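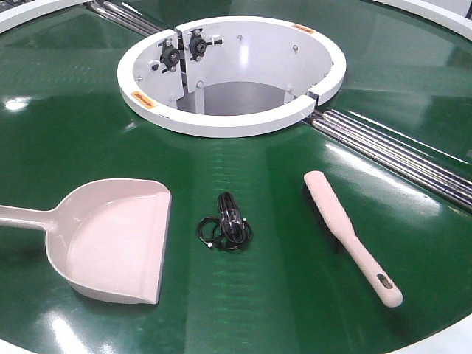

February, morning session

Second pass on the grave visit interviews from Drikia and Sorkar. The question is still how people describe prayers for the dead when the family belongs to more than one faith. We have 71 interviews transcribed, 14 of them from mixed households. I read those first.

The code "duty" is too wide. In Drikia people use it for lighting the lamp, for giving food to neighbors, and for simply turning up. I split it into "rite" and "attendance" and recoded the first 11 mixed interviews by hand before touching anything in Cudis. 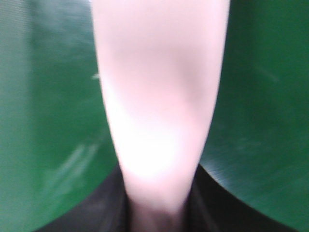 Attendance comes up far more than I expected. Several people said they stand at the back during the other side's prayers and keep quiet, and they count that as taking part. One woman said she learned the words of her mother-in-law's prayer but only says them at the grave, never at home. Coded under both for now, with a memo.

Problem with the Sorkar transcripts – the word we translated as "blessing" is also the everyday word for thanks. Need to go back to the audio for any line where it matters. I marked these with a star in the margin. 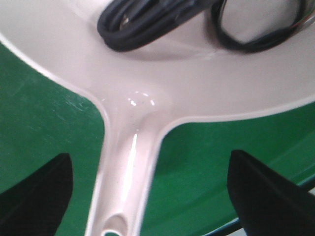 Cudis dropped the memos again when I merged the two files. Reimported from the backup and they came back, except on 4 interviews. Retyped those from my notes. Please export before merging until this is fixed.

14:30. Compared codes with the Frandsen set. Their older interviews only ask which faith the burial followed, so there is no way to get at attendance from them. Will use them for background and leave them out of the table.
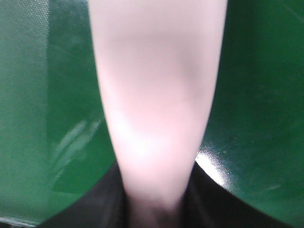
Close view, soft focus. Pale pink, narrow end toward the bottom.

To do: finish the last of the mixed households, check starred lines against audio, write a one-line definition of "attendance" so a second coder can use it. Question 6 on the form should say "present" and not "participating" – change before the next visits.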